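Dolden Flat Sheet, Blue
Bedding > Sheets and Covers > Flat Sheets

Item no. 787
Brand: Galus
In stock. Ships within 8 business days.

The Dolden is a plain flat sheet for everyday use on a single bed. It can go over a fitted sheet as a top sheet, or be used alone as a light cover in warm weather. It has a simple hem on all four sides and no elastic, so it folds flat and takes up little room on a shelf.

Blue is the color we sell most of. It is a medium shade that hides light marks better than white and is easy to pick out when you are sorting a mixed load. Many customers use it on top and keep a white or off-white sheet underneath, so the two layers can be told apart when the bed is stripped.

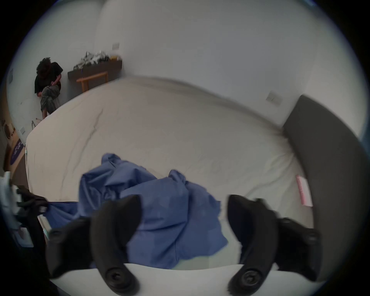
Blue fabric in loose folds on a pale off-white sheet.

Fabric
Cotton and polyester blend, plain weave. The cloth is medium weight and feels a little stiff out of the package. It softens after the first few washes. Color may look slightly different from one screen to another, and there can be a small change in shade between production runs. If you need a full set to match, order it all at one time.

Making the bed
Pull the bottom sheet tight first. Lay the Dolden across the middle of the mattress and open it toward the head and the foot. Leave enough at the foot to tuck under. Fold the corners before tucking the sides. Creases from the package will drop out overnight in most cases, or can be pressed with a warm iron.

Care
Wash before first use. Machine wash with like colors in water up to 80 degrees Fahrenheit. Tumble dry on low and take out while slightly damp if you plan to iron. Do not use chlorine bleach. Some blue dye may come out in the first wash, so keep it away from whites.

Ordering
Sold singly or in cartons of 40. Cartons contain one color only. Also available in White, Sand and Gray. The Sand and Gray sheets were restocked in March.

Returns
Unwashed sheets may be returned in the original package. Opened cartons are accepted if every sheet inside is still sealed. Return shipping is paid by the buyer unless we sent the wrong item.

Goes with
Galus Drernix Fitted Sheet, Off-White
Galus Abubakar Pillowcase, Blue or White
Galus Drernix Mattress Protector

Page updated May 9, 2025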